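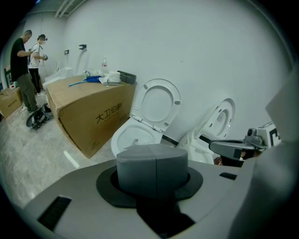
3.2 Collection of demonstrations

The demonstrations were collected with hand-held grippers and without any robot arm. The person who collects holds one gripper in each hand and performs the task directly, while a wide-angle camera on each gripper records the view. We chose this way of working after a first attempt with teleoperation in November, in which our operators needed a long time to learn the controls and their movements stayed slow and unnatural. With the hand-held tools, a new collector could usually give useful recordings on the first day.

The rooms for this part of the study were bathrooms and showrooms with sanitary fixtures. Such rooms are difficult for a learned policy. Many of the surfaces are white and smooth, so the tracking of the camera position has few points to hold on to, and the fixtures often look nearly the same from one side and the other. Figure 3 shows a view from one of the grippers during the work. Two toilets with raised lids stand against a white wall, and a large cardboard box beside them carries several small things, among them a clear bottle with a red label and a pile of white bags and paper. The second gripper, with its marker block, comes into the view from the right. We did not tidy the rooms before recording. In an earlier set, called Cestis, all objects without relation to the task had been removed, and the policy trained on it failed often when a box or a bottle was left near the fixture.

Each session began with a short mapping movement, in which the collector walked slowly through the room and pointed the grippers to the walls and to the floor. The collector then brought the two grippers close together, so that the marker on one could be seen by the camera of the other. From this we calculate the position of the two hands relative to each other. If the marker was lost for a long part of a demonstration, we kept the recording of the single hands but did not use it for training the two-handed tasks.

The tasks were opening and closing a lid, wiping a rim with a cloth, and moving a small object from a surface near the fixture to another place. Collectors were asked to vary the height from which they started and the side from which they approached. They received no instruction on speed. We noticed that the speed became higher towards the end of a session, and for this reason one session was limited to 50 demonstrations, followed by a pause.

Other people were allowed to remain in the room and to continue with their own work. Faces were blurred before the recordings left the collection computer. This was done by an automatic step and afterwards checked by hand by two of the authors.

In total, we gathered roughly 2000 demonstrations in 20 rooms. After the checks described in Section 3.3, 87 per cent of them were kept. The most common cause of removal was a failure of the position tracking, mainly when both cameras were directed at a plain wall from a short distance. A smaller part was removed where the fingers of the gripper were not visible at the moment of contact.

Figure 3. View from the camera of one hand-held gripper during collection, with the second gripper at the right. The strong curvature comes from the fisheye lens. The images are given to the policy without correction of this effect.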